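The Basket Comes Out Before Lunch

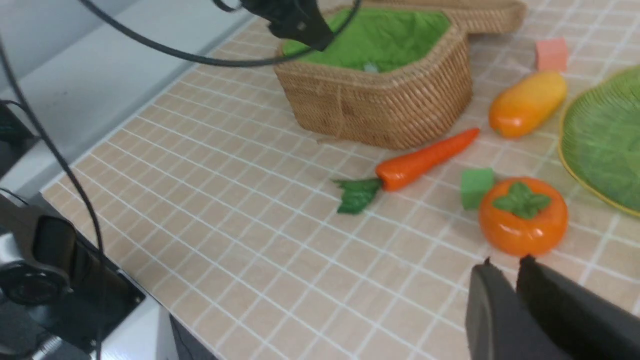
A wicker basket with green lining, with toy mango and toy carrot on the tablecloth.

When I visited Sabina Gamage at the Likuvar playroom in Plerusside, she was looking for a missing lid and asked me to sit on a very low chair. She has run the room for two years.

"The basket is older than the room," she said. "It was my aunt's, for bread. I sewed the green cloth inside because the children were catching their sleeves on the wicker."

The play food she collects from many places. Some pieces came from the Tandar market, where she paid 200 for a full bag and did not look inside until home. Her list now has 178 pieces, and she updates it every June.

I asked if the children prefer the food or the blocks. "They do not separate them," she said. "A pink block can be a cake. Last month it was soap. I stopped correcting."

The tablecloth is beige with thin white lines in a grid, and I thought it was chosen for teaching. She laughed at this. "It was on sale. But now the children park the vegetables along the lines, so people think I am clever."

Tidying up is the part she cares about most. The children put the food back by themselves, and she waits, even when it takes long. "If I help, they give me everything and go away. So I hold my tea with two hands."

She wants to add more fruits, but the shelf is full. She would also like a second basket, "but not a plastic one, please write this."

Comments

Asanka Sheikh
My daughter was in this room last year. At home she still serves me carrot on every plate.

abeysekara_p
Where can I find the green plate with the yellow rim? We had one like it and it broke.

Asanka Sheikh
Try the market, go early.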